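The gas line stops at Murkstead

I had been in Murkstead for maybe twenty minutes before somebody started in on the pipeline. I was buying a coffee at the ferry landing, I had my bag on the floor, and the man in front of me turned around and asked whether I was "with the gas people or the other people." I said I wrote for a magazine. He thought about that and decided I was the other people.

So, some background. Murkstead has 1,685 residents, a harbor, and a power plant that has burned oil since before most of them were born. The oil comes in by barge. When the barge is late the price jumps, and when the price jumps everyone's electric bill goes up two months later. A company called Oltlow wants to fix this by running a gas line up the coast from the terminal at Parach and converting the plant. The state likes the idea. The mayor loves it. Half the town would rather have a big undersea cable and buy power from the mainland grid, and I have never heard people argue so hard over the words "baseload" and "firm capacity" in a bakery line!

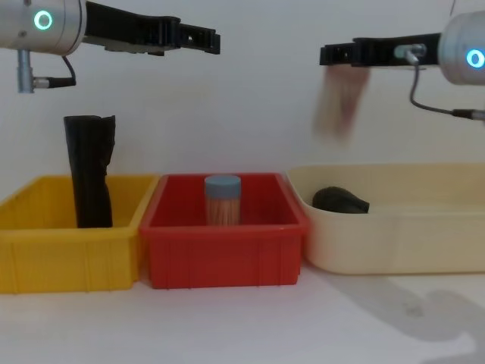
Would the gas line bring bills down?

At first, probably. Oltlow has offered the town a fixed price for nine years, and it's lower than what the plant pays for oil today. After that the price follows the export market, so a cold winter overseas could land on a Murkstead kitchen table.

That last part is what bothers Hanane Bennani. She ran the plant's night shift for most of her working life and she is no enemy of fossil fuels (she told me so three times, once with her mouth full). But she has read the whole contract, all 499 pages, and she keeps it in a tote bag with sticky notes hanging out the side. "Look at who pays if the line sits half empty," she said, and opened it to the page. It's the ratepayers. I read the clause twice, then had her read it to me, and it still said the same thing.
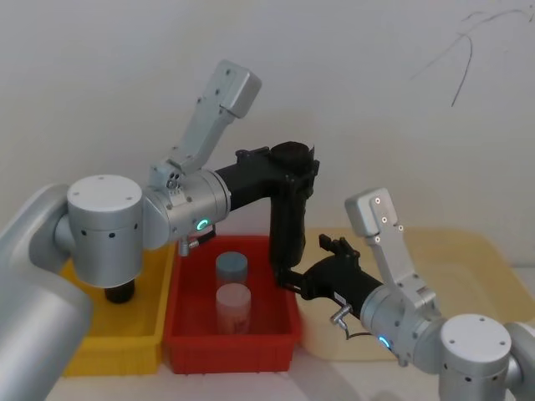 Two arms over a red bin, with a yellow one to the left.

Oltlow's local rep is Youssra Farouk, who grew up one harbor over and gets stopped every few yards on Main Street. I liked her a lot. She says the cable crowd is pricing in a subsidy that the legislature hasn't voted on, and she's right about that — the bill got stuck in March and I couldn't find a single lawmaker who'd give me a date. She also pointed out that the cable would come ashore at Badawi, across the bay, and that Badawi would get the jobs and the tax money. People in Murkstead do not enjoy hearing the word Badawi.

What the cable people want is time. They have 4,000 signatures, which is a funny number for a town this size until you learn they collected all summer from the ferry passengers. 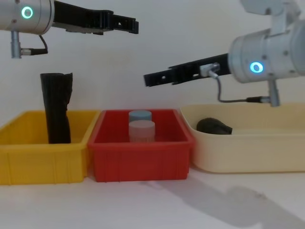

Farouk says summer visitors don't pay winter bills, and she has a point, though a good many of those visitors own houses up on the bluff and pay plenty. The utility board has agreed to accept the petition and hasn't said what accepting it means. I asked the clerk. She gave me a form.

On my last evening Bennani walked me out to the fuel dock to watch the barge unload, which takes until well past dark and smells exactly how you'd expect. She still doesn't know how she'll vote. If Oltlow took out the half-empty clause she'd sign tomorrow, she said, and then she went off to yell at a kid who was fishing too close to the hose.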